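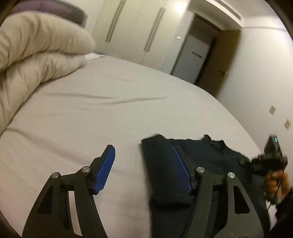 Folding, hand-held grippers, bedroom

Re: [chores] are we there yet, laundry edition

Sorry for the slow answer, been on the road since Stenitz and only have my phone. Attached one at the top so we're all talking about the same job. Dark top on a pale fitted sheet, a finger pad on the folded bit, person's hand on the other gripper. That is the level we're at - a person doing the thinking and the tool doing the pinching.

Elīna Ķēniņš wrote:
> I keep reading that folding is solved. Paulauskas say on
> their page that the arm will be in homes by June. My
> mother asked me if she should wait for it before she buys
> a new ironing board. What do I tell her? Also is it true
> Prosteck have stopped doing shirts and only do towels now?

Tell her to buy the board.

Longer version. Towels are fine, have been for a while. Flat, four corners, who cares. Navy on navy is another matter, you lose the edge of the fold against the rest of it and the collar end never lies the same way twice. I lose it myself with my own eyes at 6 in the morning.

Our own numbers from the Grernano work, for what they're worth: 3,284 folds logged by hand with the grippers, 2,580 we'd call usable. Of the arm's own tries after that, 643 came out as something you would put in a drawer. I'm not going to give a percentage, we changed the rules half way thru and it wouldn't mean much.

Prosteck - don't know. Heard the same as you. Ask them, they do answer mail.

What I'd like to see from anyone claiming it's done: a real bed, duvet shoved up one end, creases in the sheet, and a jumper nobody has smoothed out first. More than 2 in a row. On a shop floor you can fix the table and the light and the pile, and there I think it's close, at least for sorting and bagging. Bedrooms no. Not this year.

Will send the log when I'm back at a propper keyboard. Anyone got the same counts for trousers?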